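Section 5. Setting up the play kitchen table

Paretti Toy Kitchen, owner's guide

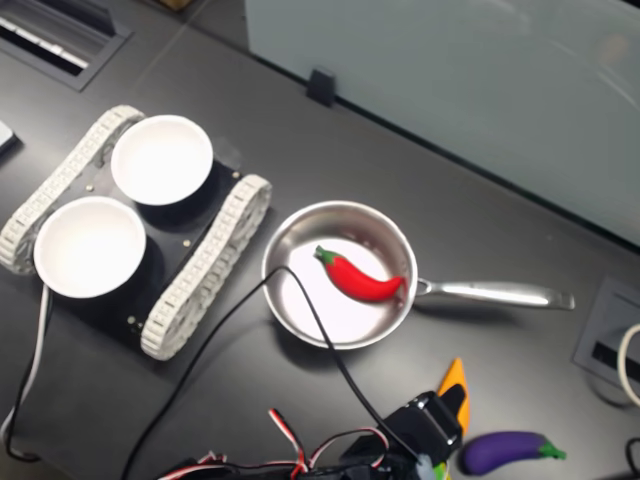
The box promises "hours of pretend cooking." We can't vouch for the hours. Setting up takes a few minutes, and most of the trouble people write to us about starts with skipping step 1.

1. Clear a flat table. The Lernstead catalog says any surface will do. Carpet will not – the pan tips as soon as a child leans on the handle.

2. Put the frying pan near the middle, with the handle pointing to one side. A handle over the table edge gets grabbed.

3. Set the two white bowls to the left of the pan. Leave them empty for now.

4. Put one vegetable in the pan. The red chili pepper fits lying down.

5. Lay the eggplant and the other pieces on the table in front of the pan.

CAUTION: The pan is stainless steel and looks like the real thing. It is still a toy. Do not put it on a stove, whatever the reviews suggest.

CAUTION: Move loose cables off the pan before play starts.

Note: The vegetables are sold as "wipe clean." Wipe them, then check around the stems, where crumbs collect anyway.

Note: The Wattimena storage bag is advertised as holding 19 pieces. We got 8 in before the zipper complained. A shoebox works as well.

For missing pieces, quote part number 599 when you write to Werno spares.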